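Bins, Wear and Washing: A Conversation With the Stock Room at Nurkau

The returns and sorting room at Nurkau handles mixed household goods in open gray bins. The bins are bought from Bennani, washed on site, and kept in use until they fail inspection. I asked the room's supervisor how that inspection works, and why the room has stayed with a single bin type.

"We have 759 bins on the register," the supervisor said. "Every one has a number and a start date. When we changed over in May, we wrote off the old mixed stock completely. Having 2 sizes meant 2 sets of lids and racks that only fit half the bins. It was a storage problem more than anything."

The present bin is rectangular and open at the top, with tall side walls that slope in toward the floor. The slope lets empty bins nest. It also costs floor area, which the supervisor accepts.

"You lose some of the base. A straight wall holds more, but it doesn't stack empty, and most of our bins are empty at any given time. Round items also drift down to the sides. We put up with that."

Floor wear is recorded separately from wall wear. Pale scuffing and cloudy patches on the floor are classed as surface marks and do not count against the bin. A scratch is checked with a fingernail. If the nail catches, the bin goes to a second check under a lamp.

"People see a dusty-looking floor and assume it's dirty. Wash it and it looks the same. It's abrasion. The wall marks are what I look at, the dark jagged ones, and anything thin that branches. A branching line might be a scratch or it might be the start of a crack. You flex the wall and look at the outside."
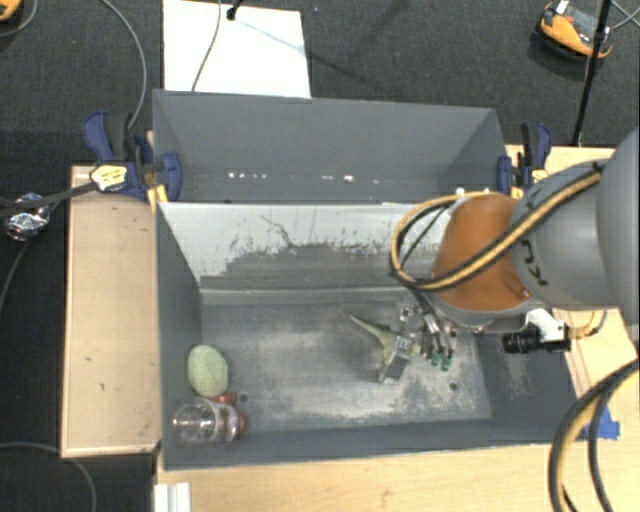
Staff writer, materials handling

Light goods and produce shapes share bins in this room. A speckled, melon-like oval and a clear plastic container can end up in the same corner, and the supervisor does not regard that as a fault.

"Mixed is normal. The rule is weight, 35 pounds to a bin, and nothing above the rim. Clear plastic is the awkward one. On its side it throws bright reflections and you can misjudge where the edge is. Against a gray floor it's better than it was against white, but you still look twice."

The color was chosen after a trial at the Pirkesbridge site. Pale green items showed up well enough on gray, and scuffs were less of a distraction than on the blue bins used there before.

Washing is done with a neutral cleaner from Kusham, followed by a plain rinse. Bins are dried upside down on slatted racks. Scouring pads are not allowed.

"Someone used one on a whole rack. It took the finish off the upper walls, and after that every mark looked like a new mark. We couldn't grade them. They went to the workshop for scrap parts."

The supervisor expects the next order to be the same model, with the number molded into the rim in place of the label. Labels come off in the wash.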